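Kimton Community Kitchen: Spring Progress Report to the Pusetti Fund
March
By Songül Yüksel

We are past the halfway mark of the grant and I'm so pleased with where things stand! The bread course filled up within a day of the sign-up sheet going out, and we had to start a waiting list, which we have never needed before. Twelve people finished the first round. Two of them have already asked to help teach the next one.

The biggest change since my last report is the oven. Keskin delivered it in one piece, the gas line passed inspection, and Muammer Kılıçarslan spent most of an evening learning its moods. The left side runs hot. We turn the loaves halfway through and everyone is happy with the crust (the rye especially, please come and try the rye).

Equipment spending is a little under plan. We held off on the second mixer and put part of that money toward flour, which went up in price again over the winter. Still to buy are proofing baskets, a decent scale and more maple boards for shaping and slicing.
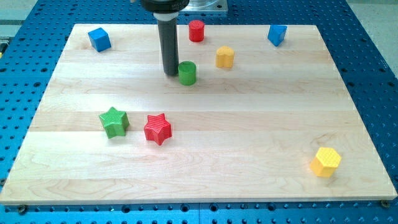

Maple board, pale with a faint grain.

Our Jorero Street neighbors have been wonderful. The senior lunch now takes our bread every week, 60 rolls at a time, and the cooks there send back notes about what people liked. Sesame wins every time. They would also like something softer for the folks who have trouble chewing, so Muammer is working on a milk loaf. The first try was too sweet. The second was gone before I got a slice.

One thing is behind schedule: the recipe booklet. The recipes are tested, but the Turkish and English versions don't match yet in their measurements, and I'd like to fix that before we print. I expect to need 3 more weeks. I'm asking to move the printing money into the next quarter, with no change to the total.

Next up are the second bread course, a flatbread afternoon for families, and the booklet. Receipts are in the folder I sent over with the budget sheet.

Comments

Derya: The milk loaf!! Put me down for one when it's ready.

P. Lindqvist: Will the second course have an evening group? I work until 5.

Songül Yüksel: Yes, we start at 6:30 pm. I'll add you to the list.

Contact the kitchen office | © Kimton Community Kitchen | Back to top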